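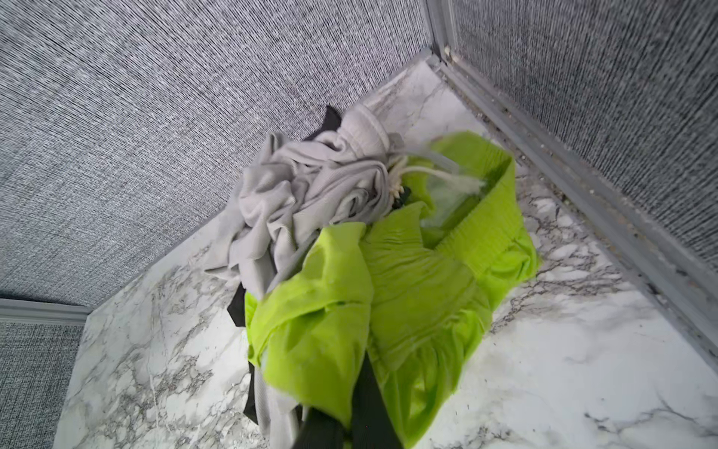
Starting a shift at the Drilinness sorting cell

For returns staff at Skuvunthorpe who used to sort by hand. The arms now do the first pull. You load, watch and take out what doesn't belong.

1. Check the last log entry, then empty the pile onto the cell floor. Keep clothing away from the front rail.

2. Leave packets and wrappers in if they came with the load – the arms are meant to meet them.

3. Log in to Stameo and press Start. Hands stay outside the rail until both arms stop.

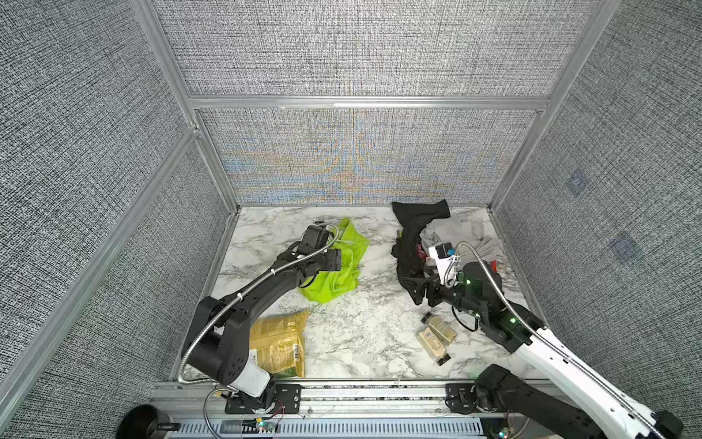
Left arm on the green cloth, right arm on the black.

4. If an arm holds one item for more than 19 seconds, press Pause and free the fabric yourself. Note it as a hand assist.

5. Swap between loading and checking every hour. Nobody does 17 loads in a row, which happened in January.

Hand assists do not count against your rate. Questions about the new rota go to Bożena Witkowska before Thursday.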